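3.2 Fruit set and ripening in the apricot plots

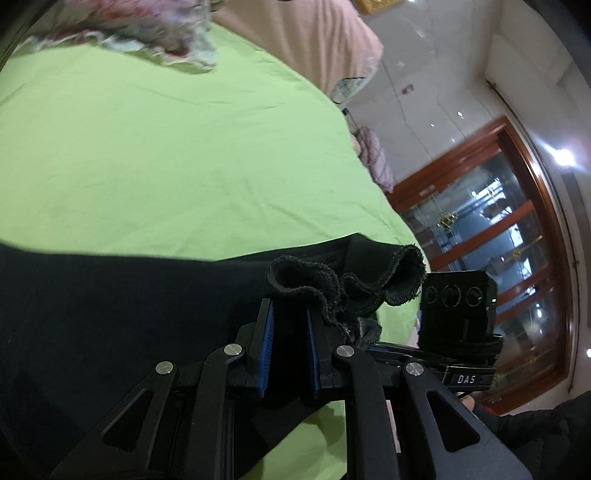
The two orchards differ mainly in soil. Nakow lies on deep river silt, while Prornska is on a stony slope with thin topsoil and fast drainage. Both were planted with the same two cultivars, Marty and Garka, grafted on seedling rootstock. We tagged 186 trees at Nakow and 185 at Prornska. Trees with trunk damage were left out before tagging.

Flowering began earlier on the slope in both cultivars. Cold air settled on the valley floor during bloom, and Marty, the earlier of the two, lost much of its crop at Nakow. Garka opened later and set fruit at both sites. By the end of May the difference between cultivars was plain at Nakow but small at Prornska.

Fruit was picked when the ground color had turned from green to yellow on the shaded side. We weighed 1,500 fruits in all and measured sugar in a subset of 228. Fruit from the slope was smaller and sweeter, and the stone came away from the flesh more easily. Valley fruit kept longer in cold storage -- a point that matters to growers who ship.

Figure 3. Handling of a soft item with a hand-held two-finger gripper.

Yield per tree followed trunk size within each site, but trunk size did not explain the gap between sites. Water supply in the last weeks before harvest is the more likely cause, and we return to it in Section 4.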